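Troreck two-finger gripper, bought on a small budget

3 min read

We had 3000 pounds for the whole year and I spent 1703 of it on one gripper, so I was nervous opening the box. I needn't have been. I love this thing!

The Troreck came up against a Demel that cost less but needed its own controller, and once Cường Lương had added that to the spreadsheet (plus the cable, plus postage) the gap was down to 17 pounds. Ours bolted straight on to the arm we already had, with four screws, and Volkan Coşkun had it opening and closing before lunch.

Cloth is what we bought it for. Folding, wiping, picking a rag up off a flat table — all the jobs our old suction cup hated. The fingers are slim at the tips and the grip force can be turned right down, which I use far more than I expected. My one grumble is the manual, which is thin and puts the wiring page at the very back.

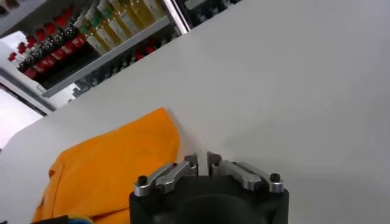
How much should you keep back for spares?

Set aside a tenth of the purchase price in the first year. Fingertips are what we've replaced so far, and Tekin sells them in pairs. I'd order a set along with the gripper, as ours took until October to turn up and we lost a good bit of table time waiting.

I'm already putting a second one in next year's plan.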